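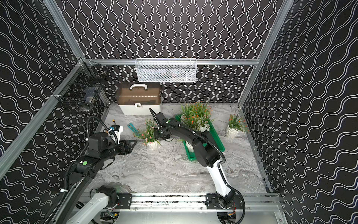 Potted plants, green tray and storage case, black wall panels behind

Reports > Imville Display Room > Progress update 14/06/2021

Hi Elikem,

You asked for something you could pass along to the Truvent people without having to translate it first, so I've tried to keep this one readable (the spreadsheet is coming separately, I promise!). It covers everything since the March payment came through.

The biggest change is the plants. We now have a bunch of flowering ones in white pots, and they make such a difference against all that black. The tall grassy one with the small orange-red flowers is artificial, and I know the original plan said live plants throughout. Thirumalai talked me into the switch after we lost most of the first batch over a long weekend, and I'm glad he did. It sits in the bright green tray, which I bought for carrying things back and forth and now can't imagine doing without. The one with the pink and red flowers is my favorite, and its ridged pot looks a lot more expensive than it was. I'd like to get more of those if the supplier still has them.

The wall panels are up on all three sides. I went back and forth on the pattern for ages, as Thirumalai will tell you, and we ended up with white wavy lines on black. They run up and down on the back wall. I was worried it would be too busy with flowers in front of it, but the green really stands out. The floor is the light gray marble pattern you picked from the Subramaniam samples, so thank you for that, I'd have gone darker and regretted it.

Storage is getting there. We hung a long white wire basket from the back rail and clipped a black one to the framing on the left, and small stuff mostly goes in those now. The plastic case with the smoky-brown lid stays against the back wall and has the plant ties, labels and spare hooks in it. It has a handle on top, so it goes wherever the work is. The pliers still live on the floor, I'm afraid. I've asked for a hook for them more than once, and one of these days I'll just put it up myself.

Money next. The pots and plants came in 15 percent under what we'd set aside, mostly thanks to the artificial ones. Delivery ate up part of that: Inport charged us $50 extra for a second trip when the panels came in the wrong size. I've disputed it and haven't heard back. We have almost $1,000 left for this stage, and I'd like to keep it for lighting and a second tray.

Still to do before the next payment:

- decide where each plant goes for good and mark the spots
- sort through both wire baskets (the white one is turning into a junk drawer)
- get labels on the pots
- order the lighting once you've said yes to the quote

We're 23 days behind on the lighting because I wanted the panels finished first. If you need the original order of work put back in place, tell me this week and I'll call the electrician. Otherwise I'll carry on as we are and send you the receipts with the spreadsheet.

Thanks again for being so patient about the panels!

Thirumalai says hello, and he'd like his tape measure back.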